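Plates, again

Every August I get it into my head that the kitchen cupboards need to be dealt with, and every August I end up reading other people's advice about it first, which is a mistake. This year it was plates. I typed something harmless into a search bar about storing dinner plates and came out the other side two hours later having learned that I should own four, all white, all from the same maker, and that mismatched plates create "visual debt." I don't know what visual debt is. I suspect the person who wrote it doesn't either, but she was selling a course, so good for her.

I should say where I stand. I like odd plates. I have bought them at yard sales, at a church basement, at the restaurant supply place on the edge of Gorthorpe when it was clearing out its back shelves. Souvenir plates, plates with writing on the rim, plates made for a hotel or a club or somebody's anniversary. I don't call it a collection. A collection has a list and an insurance value, and mine has neither. It has a shelf that sags.

The shelf is why I'm writing this. It's the one to the left of the stove, particle board, and it has a visible dip in the middle now. My brother-in-law put a pencil under it and said it was fine. The pencil has since rolled toward the middle.

So, the advice. I tried some of it, over a week, with real plates, and I'd like to report back because most of the pages I read gave no sign that the writer had lifted a plate in her life.

First, vertical storage. Everybody is in love with this. You stand your plates up on edge in a rack, like records, and you can slide out the one you want without moving the ones on top. I bought a Skirkon rack for this. The box promised it would "transform" my cupboard. What it did was hold fewer plates than the pile it replaced, and hold them at a lean, so that the big ones stuck out past the shelf edge and the door wouldn't shut. The slots are spaced for one thickness of plate. If your plates all came in the same carton, lovely. If some have a deep well and some are nearly flat, you get a few that rattle and a few you have to wiggle in, and I don't care to wiggle an old plate against coated wire.

The rack is now holding baking sheets. It's very good at that. Nothing on the box mentions baking sheets.

Second, felt dividers. You put a soft round between each plate so the foot of one doesn't scratch the face of the next. This one I came to sneering and left half persuaded. A plate's foot, the ring it stands on, is often unglazed, and it's rough, and if you drag it over a printed design often enough you'll see gray lines. I have a plate with exactly those gray lines and I did it myself. So yes, put something in between. But the dividers sold for the purpose are a racket. Cerneo sells a pack that costs more than most of my plates did. I cut up an old flannel sheet. Paper towels would do. Coffee filters do beautifully for the small ones and they're already round.

Third, the wash. There's a school of thought that says before you reorganize you must wash everything, every single piece, on the same day. I did do this. I did it on Sunday and I was in a terrible mood by three in the afternoon. The reasoning is that you shouldn't put dusty plates back on a clean shelf, and I can't argue with it, but you could also wipe them with a damp cloth and be finished before lunch.

What I will say for washing is the tub. Use a plastic tub in the sink, or instead of the sink. I've chipped more rims on the faucet than I have by dropping anything. Plastic gives a little. Put in one or two at a time, the big one leaning on the side, and don't build a heap under the suds where you can't see it. And keep anything with gold on it out of the dishwasher, and anything where the decoration feels raised or chalky under your thumb. The dishwasher people will tell you it's safe on the gentle cycle. The dishwasher people aren't going to replace your plate.

Fourth, and this is the one that annoyed me most: sort by frequency of use. Daily plates at hand height, weekly plates above, "occasional" plates up top or in the basement or, the writer hoped, out of the house entirely. It sounds sensible. In practice I don't use a plate on a schedule. I use the one that suits the food or the one I feel like looking at. Toast goes on a different plate depending on how the morning is going. If I put the peony ones in the basement, I'd use them never, and then next August somebody's checklist would tell me I hadn't used them in a year and should let them go. It's rigged.

I mentioned this to Rawan Masri, who I've swapped dishes with for years, and she wrote back one line: "What do they think the plates are for?" Then she asked if I still had the brown oval dish. I do. She can't have it.

The method that worked came out of laying everything on the table. Just get them flat, side by side, not touching, where you can see the faces. In a pile, a plate is an edge. You forget there's a picture on it.

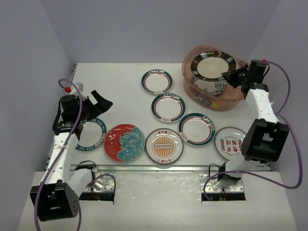 Once they're out flat you can sort them by things that matter to a stack, meaning width and depth. Same-size plates go together whatever is painted on them. Put the widest at the bottom and go up. Flat ones nest and deep ones nest, and a flat one on top of a deep one bridges the gap and puts its weight on the rim, and the rim is the weakest part. I had been stacking by pattern for years because it looked tidy with the door open. It was the worst thing I could have done, because one of my patterns comes in two depths.

Now the weight. I had picked up a figure online that an ordinary kitchen shelf can carry 70 pounds, and another page had a different figure, and a third didn't say pounds or kilos. I don't believe any of them. They haven't met my shelf. What I did was weigh a stack on the bathroom scale, by standing on it with the plates and then without, and decide I didn't like the answer. The heavy restaurant plates went down to the bottom cabinet, on the floor of it, where there's nothing to sag. The lighter ones stayed up. The shelf has not sprung back and I don't expect it to, but the pencil has quit rolling, for now.

A word about value, as someone will ask. When I posted a few plates a while back, a reader told me that one with lettering on the border just like mine had sold for 2,000 dollars. I looked. It was listed for 2,000 dollars. Another was listed for 3,000 dollars. Neither had sold. Anyone can type a number. Cauã Trindade runs the Saturday table at the flea market where I get a lot of these, and his view is that a plate with writing on it is worth less, since the buyer wanted it plain, or wanted it to say something else. He charged me very little on that theory, so I'm not going to fight him on it.

I did get rid of a few. I don't want to pretend I'm above it. There was a set marked Damasceno on the back that I never liked, too heavy and with a glaze that squeaked under a fork, and it went to my niece, who has no objection to squeaking. A saucer with no cup went too. And one plate with a hairline crack is now under a geranium. I've read that you can fix a hairline by simmering the plate in milk. I tried that once. I got a cracked plate that smelled of milk.

What I'd tell you, if you're in front of a sagging shelf and have two tabs open about visual debt: shut the tabs, clear the table, cut up a sheet. Weigh something. Don't buy the rack until you've measured the inside of the door, and measure with your deepest plate in your hand. And look at the backs while you have them out. I found a price sticker on one that I must have been washing around for years. It said four dollars and I remember thinking it was too much.

Next is the glasses shelf, which I've been told to arrange by height. We'll see.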